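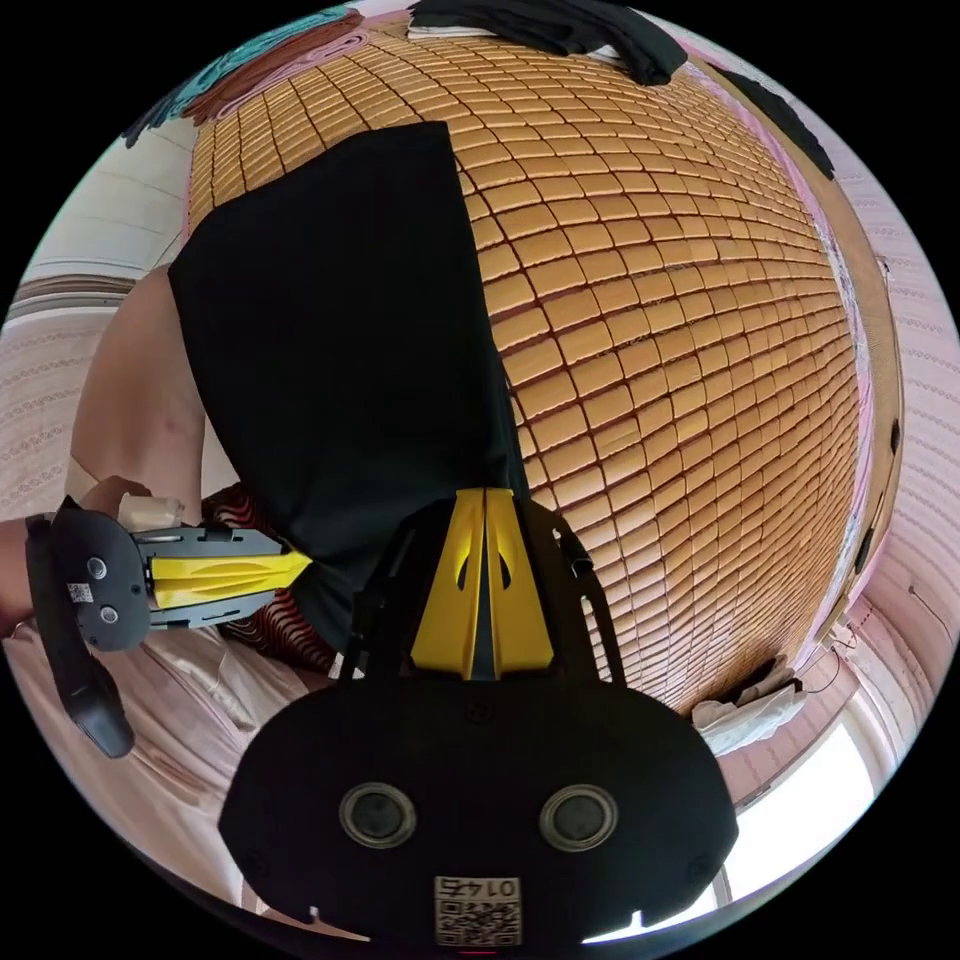 Salgo para Kerala con mi hermana y la duda que me queda son los mosquitos. El repelente ya lo tengo comprado, pero con la ropa no me aclaro. En unos sitios leo que hay que ir de blanco o beige y en otros que el color da igual mientras sea manga larga. Casi todo lo que tengo preparado encima de la cama es tela negra, y no me apetece volver a comprar. ¿Alguien ha notado diferencia de verdad?

Publicado en septiembre por deepika_sastry
Categoría: Viajes y salud > Asia > India

matus_dolezal:
Sí, se nota. Estuve 2 semanas en Esanham, al lado de un canal, y con la camiseta oscura me picaban a través de la tela. Con la clara, bastante menos. Yo dejaría lo negro en casa.

ajith_b:
No lo tengo tan claro. Más que el color cuenta que la prenda sea holgada y el tejido tupido. Unas mallas beige pegadas a la pierna no te protegen de nada. Yo miraría también el mosquitero, porque en muchas pensiones está roto — lleva hilo y aguja.

deepika_sastry:
Gracias a los dos. 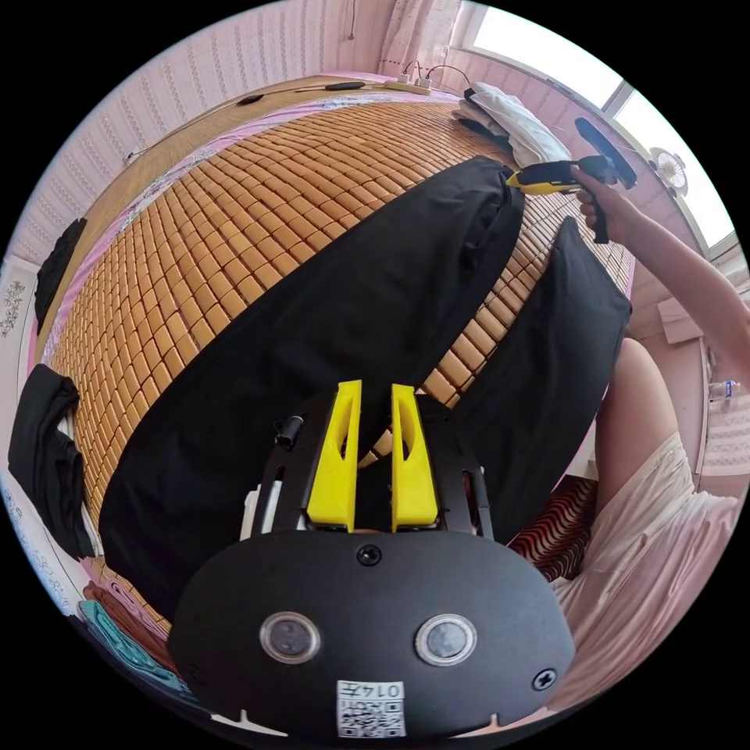
Pantalón negro sobre la esterilla de bambú.

matus_dolezal:
Para cenar fuera al atardecer no me lo pondría. Para el tren o el avión, sin problema.

saranya_h:
Soy de allí. Mi familia lleva ropa de todos los colores y lo que hacemos es cerrar las ventanas antes de las seis y poner el ventilador fuerte. Los que transmiten el dengue pican también de día, así que lo de cubrirse solo por la noche se queda corto. Si hay cubos o macetas con agua delante de la habitación, pide otra.

ajith_kartha:
Otra opción es tratar la ropa con permetrina. Yo uso el espray de Ferkness, 89 rupias el sobre de recarga en la farmacia Namboodiri. Se aplica al aire libre, se deja secar colgado y después te vistes. Nunca directamente en la piel.

matus_dolezal:
Eso aguanta pocos lavados, ojo.

ajith_kartha:
Depende del producto. En el envase pone cuántos.

ajith_b:
Y no lo apliques si hay un gato en casa hasta que esté seco del todo.

deepika_sastry:
Vale. Me llevo el pantalón, lo trato antes de salir y compro allí dos camisas claras de algodón. Saranya, ¿en el mercado hay manga larga o mejor la llevo de aquí?

saranya_h:
Hay de sobra. Pregunta por algodón fino y pruébatela una talla más grande.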